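Ink notebook
19/07/2024

Batch 444 is black. Properly black! I wrote a line with it before I'd even taken my bag off and it went down that thin watery gray they all start with, and by the time I had coffee made the downstrokes had gone dark all the way to the edges. I have been chasing this since December and I'm going to be unbearable for the rest of the afternoon.

What went in, while I still remember it:

Galls from the Lalovham lot, the small heavy ones with no exit holes. Crushed with the pestle, not ground. The ground ones in the last batch gave me sludge I couldn't filter.
400 ml rainwater from the butt, strained.
Iron sulfate, less than the old recipe wants. I dissolved it separately and poured it in slowly.
Gum arabic from Belkadi, soaked overnight in a jam jar.
One clove, against mold. Smells like a Christmas ham.

The galls steeped for five days with the lid loosely on. I stirred mornings only. The liquor was the color of strong tea by the second morning and after that it just kept getting browner and more puckery (yes, I tasted it, a drop, before the iron went anywhere near it, and my tongue felt like felt for an hour).

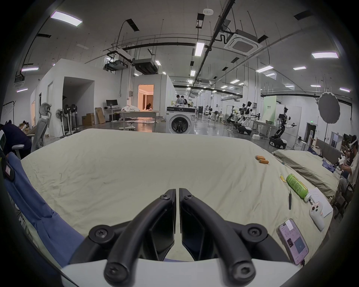 Orange batteries and the green can on the cream sheet.

Paper tests. I ruled up a sheet of Muro and a sheet of Lesia and did the same thing on each: a block of hatching, a line of minims, one big wet blot, and the alphabet with the steel nib and then again with the goose quill. Muro takes it beautifully. Crisp edges, no feathering even in the blot, and the hairlines stayed hairlines. Lesia is softer and drinks more, so the quill line spread a little on the crossbars of the t and f. Still handsome. I'd use it for big lettering and keep it away from anything small.

Flow off the steel nib is a touch too generous. More gum would slow it down, but the last time I got greedy with gum the ink dried shiny and cracked on the fold. I'm leaving it alone for now and will let the bottle stand open a bit over the weekend to thicken.

Not sure yet whether to credit the galls or the lower iron. I changed both, which was dumb, and I knew it was dumb as I was doing it.

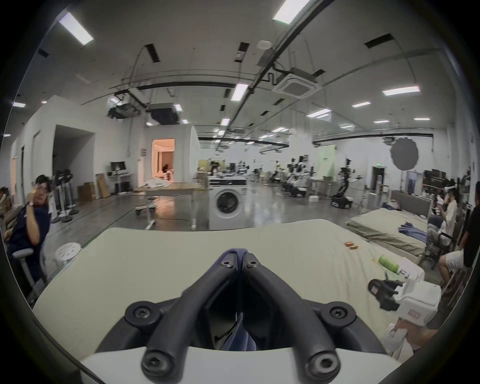 Nouhaila Salem thinks it's the galls. She read my numbers over my shoulder and said the iron would only have shown up later, as browning and brittle paper, and that a black this quick means there was simply more tannin to work with. She also wants a drop on a pH strip before I brag to anyone else. Fair. Strip says it's acid, as you'd expect, though gentler than the vinegar batch, and the vinegar batch ate a nib.

I'd still like to split the question properly. Same galls with the old iron weight, then old galls with the new weight, everything else held still. That's 2 small jars and hardly any work, and there are enough Lalovham galls left in the paper bag if I'm not wasteful with them.

Also: write the batch number on the lid AND the jar. I had two lids off at once this morning and a very bad minute.
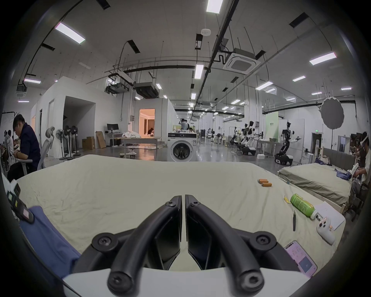 Fading strips

Cut from the Muro sheet, half of each covered with card, taped inside the south window. Batch 444 goes next to the vinegar batch and the walnut brown. The walnut brown has barely moved in all this time, and I love it more every week. It isn't even an ink anyone asks for. The logwood strip has gone the color of an old receipt and can come down.

I'll look at them on Fridays and try not to peek in between. Notes go in the back of this book, not on scraps.

Water test on a dry line: dipped, blotted, hardly any loss. The fresh line next to it lifted to a gray smear, so it needs a full day before anybody puts it near a wash.
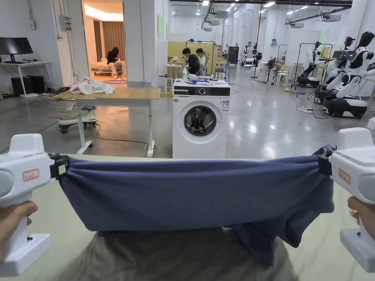

The quill is another matter. It was cured too hot and the slit keeps wandering left, so half of what I was blaming on Lesia may be the pen. I recut it twice and the second cut was much better, a shorter slit and a blunter tip, and the crossbars came out cleaner. So the Lesia verdict is provisional. Redo with a new feather, same line, same blot.

Things to get: filter cloth, amber bottles with good lids, more cloves, pH strips (down to the last few). Belkadi has the gum in bigger lumps now and I want to try those, they're paler and supposedly cleaner.

Leftover sludge is drying on a saucer. Might be a pigment in it.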